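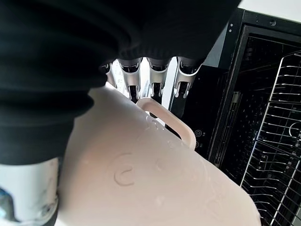

*Pink plastic jug, held by the handle, next to the open dishwasher. Goes with item 6.*

Kitchen check, ground floor, Killska share house
Checked by: Kojo Nyarko
Copy to: Sena Mahama
When: Saturday, 10:30 am, June round

Marks I use: **OK** = nothing to do, **FIX** = must be done before the next round, **WATCH** = good for now but look again.

## A. Dishwasher

1. **Door opens flat and stays down - OK**
 The springs are even on both sides. Please don't lean on the open door when you reach to the top cupboard. I have seen this two times already.

2. **Filter taken out and rinsed - FIX**
 There was rice and one piece of a label in it. The filter must be rinsed every week under the tap, with the soft brush, and turned back until it clicks. It was sitting in its place but not locked.

3. **Spray arms turn freely - OK**
 Upper and lower. Somebody put a long spatula standing up in the cutlery basket, and it would stop the upper arm. I laid it flat.

4. **Knives with point down - FIX**
 Same comment as last round. Two paring knives were with the point up. Sena, could you please put the sign back on the cupboard door? The old one fell off from the steam.

5. **Floor in front of the door dry - WATCH**
 A small puddle at the left foot. I wiped it and looked again at noon, it was dry. If it comes back, I will ask Amegashie Plumbing to look at the hose. Their last invoice is in the folder, number 701.

## B. Jugs and plastic containers

6. **Pink jug - WATCH**
 Drops of water on the top part, also close to the handle. A jug like this must be wiped with a tea towel before it goes on the shelf, otherwise the shelf swells. I pressed the handle at both ends and found no crack. The ring mark on the side is moulded in the plastic, it is not damage, so please don't report it again. I could not find a dishwasher symbol, so until we know better it is washed by hand in warm water or goes on the top rack only.

7. **Lids match containers - FIX**
 Many lids with no container. They can go in the recycling if no one claims them by next Saturday.

8. **No boiling water in plastic - OK**
 Everybody says they use the kettle and the steel pot. Good.

## C. Detergent and storage

9. **Tablets in the high cupboard, with child lock closed - FIX**
 The box of Skuteo tablets was under the sink with the lid open. We have small visitors on weekends, so this one is the most urgent on the whole list. I moved the box, but the lock on the high cupboard is loose and needs a new screw.

10. **Rinse aid filled - OK**
 Filled to the line.

11. **Rubber gloves without holes - FIX**
 The right one leaks at the thumb. New pair is on the shopping list.

12. **Power point behind the dishwasher reachable and clean - OK**
 The tag is number 358 and still readable. I don't move the machine for this check, I only look with the torch from the side.

## Comments

All 12 points were checked. Points 9 and 4 should be done first, today if possible. The rest can wait until Monday.

*Reply from Sena:* Sign is printed, I will laminate it this time. For point 9 I have a screw from the old Alach shelf, I think it is the same size. If not, I go to the hardware store after lunch.

*Kojo:* Thank you. Please write here when the lock is closed properly and I will change it to OK.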